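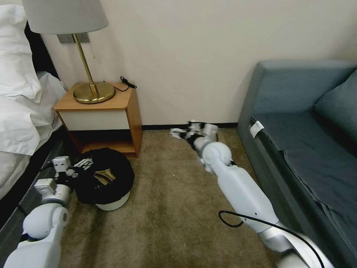
Can a robot tidy a bedroom yet? I've been hooked on this question since February, and I think we're getting close!

Picking up litter is my favorite test – every piece wants a different grip.

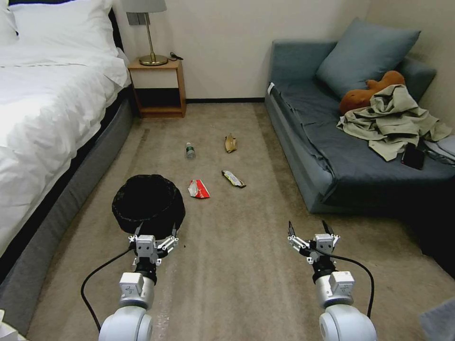

Bottle, peel and two wrappers on the carpet

Flat wrappers worry me most. My friend Engelbert Fankhauser says clothes are worse, and he may be right.
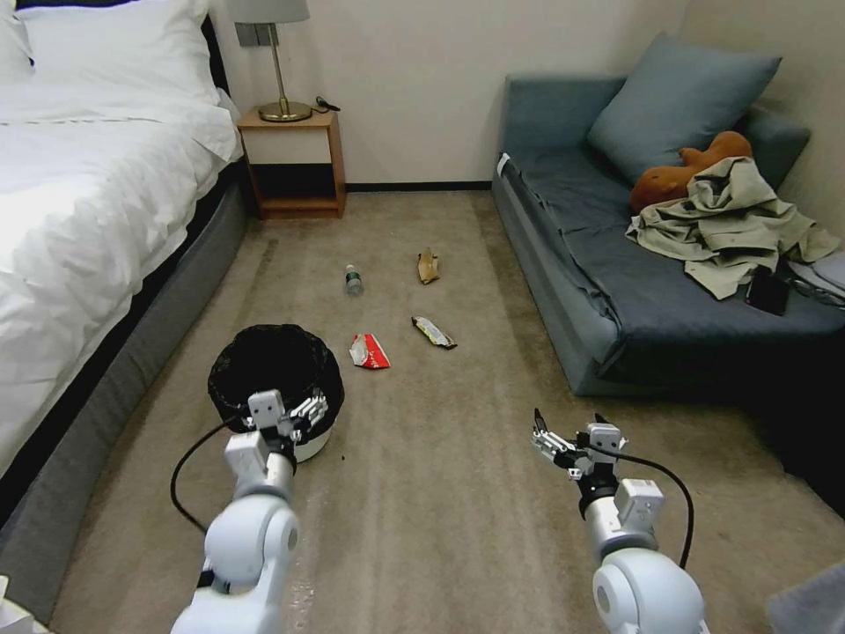 Two grippers, one bin, and a sofa that needs tidying too

Then there's sorting. 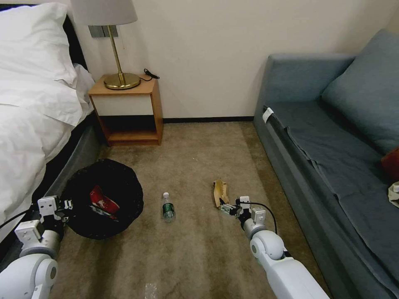
Cardboard and bottles go in separate bins at my place, so I'd want a machine to know that. I'd happily let it be slow!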